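2019-12-22
Frauke Rieger
4 min read

Ash glazes, second round

The kiln came down slowly overnight and I was in before anyone else with a coat over my pajamas, because I couldn't stand it. The apple ash is gorgeous! Soft green where it pooled in the stamped lines, a warm straw color on the high spots, and on tile six a run of little rivulets down the face exactly like the ones on the old storage jar Mareike keeps showing me. I've wanted that surface since July and I'd half decided it needed a wood kiln. It doesn't. Ours is the plain gas Garico with the sticky damper.

For the record, the ash is all from the orchard prunings at Breden, burned in the open pit, no paper and no painted wood. After sieving we had 2,855 g. Washed three times, settled overnight each time, poured off. The first water was slippery and yellow as tea (gloves!), the third nearly clear.

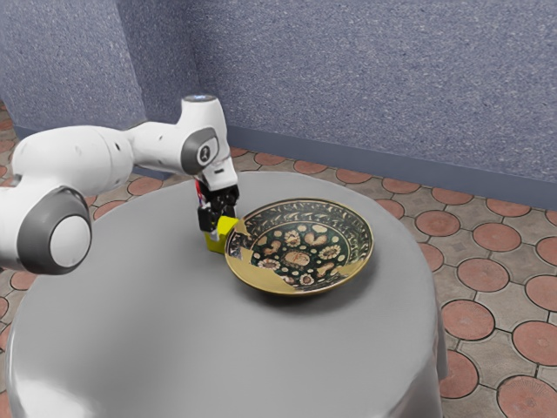
Does the ash have to be washed at all?

It depends on the bucket life you want. Unwashed ash keeps its soluble salts, which give more running and more of the wild surface, but they also eat your hands, turn the slurry lumpy and seep into the bisque as it dries. Washed ash is tamer and the recipe stays closer to itself from one week to the next. I'd still keep a small jar unwashed for brushing over rims.

Recipe as used, by dry weight: five parts ash, three parts feldspar, two parts of the Kusamau clay (the dark local one, dried and crushed, through the fine sieve twice). No added colorant. All the green is iron from the clay, as far as I can tell. The Diekmann ball clay went into a side batch in the same proportion and that one came out paler and a bit milky, quite pretty on porcelain, a little dull on the stoneware.

Bisque was to 1,000 °C. Glaze firing to cone nine, body reduction started early, then steady light reduction all the way up, and a 30 minute hold at the top. I crash-cooled the first round and lost the crystals. Left it shut this time and there they are, tiny gold flecks along the bottom edge of tiles two and three, best seen with the tile tilted toward the window.
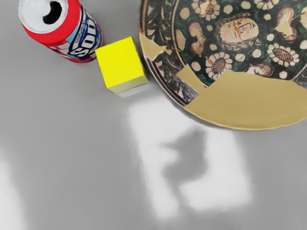 Revision 10, last edited by M. Tiedemann, same evening

Tile notes. One coat is too thin and goes brown and scratchy. Two coats, dipped for a count of three, is the sweet spot on a vertical face. Three coats runs, and it runs a long way - tile eight went clean off its foot and took a bite out of the kiln shelf. I love tile eight. I'm keeping it on my windowsill, shelf fragment and all.

The slurry wants to be a touch thicker than our house white. It also settles like concrete, so stir right to the bottom, have a cup of something, and stir again before dipping. Mareike tried a pinch of bentonite in half the bucket and that half was so much nicer to work with that we've tipped the two together.

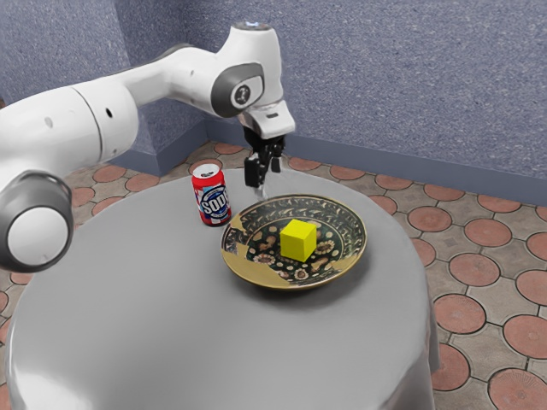
She also brought up the crazing. There's a fine net of it on everything, wider on the porcelain, and she rubbed ink into one tile to show me how far it goes. For vases and lidded jars I honestly like it. For bowls we'd want a better fit, so the next batch gets a little more silica in it and slightly less feldspar, changed in separate steps so we can see which one did the work. We haven't done the lemon test for leaching either. Slice on tile four overnight, then compare it with an untouched one.

Oh, and the test tiles with a stamped texture told us far more than the flat ones. Every flat tile looked like a paint chip. I'm rolling the next lot over the old linen and cutting an L-shape so that they stand up by themselves.
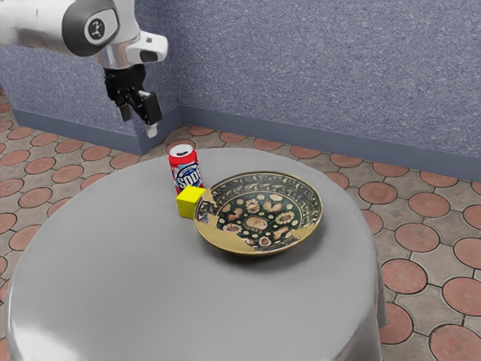 Next firing

- Beech ash from the stove, washed twice only, same recipe, to set beside the apple.
- Silica line blend on the Kusamau body, five steps.
- Catch trays under anything with three coats. Kiln wash the shelves first!
- Ask at Diekmann whether the feldspar bag is the same stock as last time, the label has changed.
- Mareike wants a row of small cups in, dipped at an angle so that the coats overlap on one side. Yes please.
- Grind down the damaged shelf.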